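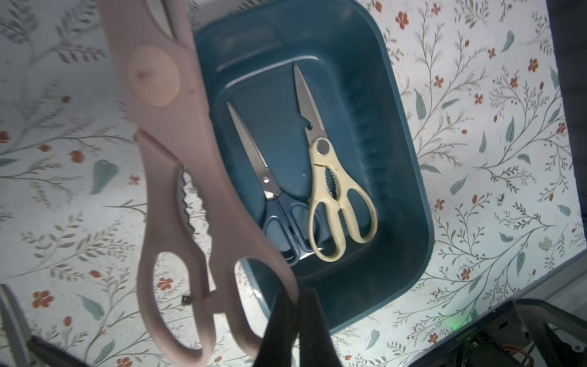 Wrist view during a scissors trial: the pink pair at the gripper, with the navy and cream pairs in the bin.

How to Collect Grasp Data for Scissors and Score It by Grasp Region

Written by Vija Toom, with notes from Magdalini Athanasiadis

This page covers the procedure we use in the Worlow project for teaching an arm to pick scissors out of a bin and put them back. It assumes you already have a working arm with a wrist camera, a way to teleoperate it, and a policy you can train on camera images and joint positions. Our training code is called Flirton, but nothing in the steps depends on it.

The question we wanted to answer was whether labeling where the gripper holds the tool makes a difference to the trained policy. For scissors it does. The gain is small on the pick and larger on the return.

Before you start

Choose scissors with different handle colors and different shapes. Kitchen shears are good to have in the set. The serrated section between the handles gives the fingers an edge to catch on, and a policy trained only on plain office scissors tends to close in the wrong place when it meets one.

Use a bin with rounded corners if you can. Square corners trap the blade tips and you end up studying the corner.

Put a patterned cloth or sheet under the bin for part of the data. The finger loops are open, so the surface shows through them in the wrist view. If every episode uses plain white, the policy learns white loops. We found this out after a full set of episodes and had to record again.

Step 1. Fix the starting layout

Write down which pairs go in the bin and which way the blades point. Let handles overlap in some layouts. Overlapping loops are the hardest case and should be in the data from the beginning.

Change the layout after every 5 episodes. Move the bin a little too, by hand, without measuring.

Step 2. Record the demonstrations

Drive the arm down to the target pair, close on the handles, lift, hold still, then return the pair to the bin. Keep the hold. It gives you clean frames to label later. Ours lasts long enough for the tool to stop swinging.

Do not regrasp during an episode. If the grip is bad, stop and mark the episode as rejected. Margit Grønli did most of our driving and her rule was to reject early, before the lift.

We recorded 700 demonstrations for the final set. Smaller sets trained, but the policy often chose the wrong pair when two handles crossed.

Step 3. Label the grasp region

Open each episode at the hold and give it one label:

Loop: the fingers hold one finger loop only.
Lower handles: the fingers press on the handles below the pivot.
Pivot: the fingers close on or next to the hinge.
Blade: the fingers touch the blades anywhere.

When two labels could apply, use the one closer to the blades. Have a second person label 30 episodes without seeing the first set of labels. Dalia Strazds did ours. Most of the disagreement was between loop and lower handles, and we rewrote the wording of those two before going on.

Step 4. Train two policies

Train one policy without the labels and one with the label given as an extra input. Keep everything else the same, including the random seed and the number of training steps. At test time, ask the second policy for lower handles every time.

Step 5. Test and score

Use 9 layouts that do not appear in the training data and run both policies on each of them. Score the pick and the return separately. A pick counts if the right pair leaves the bin and stays in the gripper through the hold. A return counts if the whole pair ends up inside the rim.

In our runs, loop grasps made the most trouble on the return. A pair held by one loop turns as it is lowered, and the tips land on the rim. Lower handle grasps turned much less. Pivot grasps were steady too but harder to get when another pair was close by.

Common problems

The gripper closes on two pairs at once: add more layouts with overlapping loops.

The policy stops above the bin: check the exposure on the wrist camera. Steel blades can throw a bright reflection.

The labels seem to have no effect: check that the label reaches the policy at test time. Ours was being dropped by the loader for a week in July.

The label sheet and the list of test layouts are kept with the Worlow notes. Send corrections to Birutė Strazds.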